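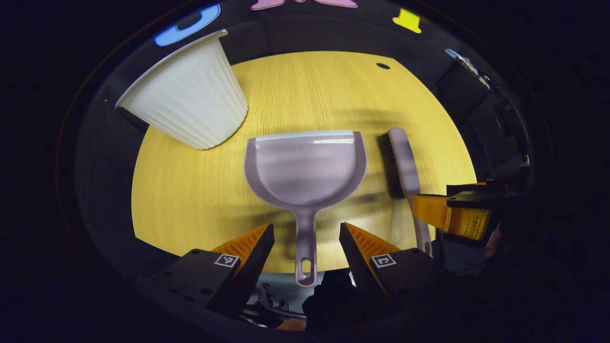 Lisis Dustpan and Hand Brush Set, Lilac

Item no. 300
In stock, ships from our Holroyd warehouse

There are bigger dustpans in our catalog, and there are certainly fancier ones, but the Lisis set is the one we keep putting back on the front page because people keep writing to us about it. It's a pale lilac plastic dustpan with a matching hand brush, and it was made for the small everyday messes that don't deserve the vacuum: toast crumbs, spilled sugar, pencil shavings, the potting soil that somehow gets across the whole windowsill when you only meant to move one plant.

The pan has a broad scoop, so you can take a decent sweep at things without chasing them from side to side, and a whitish lip along the front edge where it meets the floor or the tabletop. We like the lip a lot. Older pans we carried had a hard plastic edge that left that thin gray line of dust behind (you know the one, you back up, sweep again, and the line just moves with you). The lip on the Lisis lies down nice and flat and the line is much less of a bother.

The handle is long for a pan this size, and it ends in a rounded hanging hole that fits over an ordinary cup hook or a nail. If you have a broom closet, wonderful, hang it there. If you don't, the inside of the cabinet door under the sink works very well, and so does the side of a bookcase in a kids' room.

The brush

The brush is lilac too, with dark gray bristles and a slim handle. Dark bristles were a deliberate choice on the maker's part and we're grateful for it, as the white ones on our earlier sets looked tired after a month of coffee grounds. They're soft enough for a wood table and still have enough spring to flick crumbs out of a corner. For sticky things, wipe first with a damp cloth and sweep after, or you'll be combing jam out of the bristles all evening.

Smaller hands manage the brush nicely. Imogen Crabtree, who buys for our home section, gave a set to her daughter's preschool class back in June and tells us the children now argue over whose turn it is to sweep up after snack. We can't promise that in your house!

Where people use it

Mostly kitchens, going by the mail we get. After that it's craft tables, play corners, laundry rooms and campers. A good number of you keep one set for the floor and a second for the table, and we'd encourage that if you have the space. Since both sets will be the same color, a bit of tape or a dab of nail polish on one handle saves any confusion.

We'd steer you to something else for fireplace ash, anything hot, or broken glass in any quantity. The Fidum metal pan is a better tool for those jobs. For garages and workshops, have a look at the Troltarance push broom, which will get you done in a tenth of the time.

Care

Rinse the pan under warm water with a drop of dish soap and let it air dry. Swish the brush in the same water, shake it out well over the sink, and hang it or lay it on its side. Please don't stand it on its bristles to dry. They'll take a bend, and a bent brush never sweeps quite right again. Neither piece should go in the dishwasher, and keep them off the radiator.

What's in the package

One dustpan, lilac
One hand brush, lilac with dark gray bristles

Shipping and returns

Orders leave us within 7 working days, usually a good bit sooner. If the set isn't what you had in mind, send it back unused within 10 days of delivery and we'll refund the purchase price. If something arrives cracked or bent, drop us a note with your order number and we'll send a replacement without making you mail the old one back.

From our customers

"I bought it for the color, I'll admit, and now it's the thing I reach for most in the whole kitchen. Three cats and a toddler, so it gets a workout. My only wish is that the brush had a hole in the same style as the pan so I could hang them on twin hooks, but I've made do with a loop of string."
Selorm Dramani

"Good pan. Brush sheds a little the first week, then stops."
Verified buyer

We've now sent out more than 3,000 of these, and we do read every comment that comes back. Questions about the set, or about ordering several for a school or office, can go to the home section desk using the contact form, and one of us will write back to you.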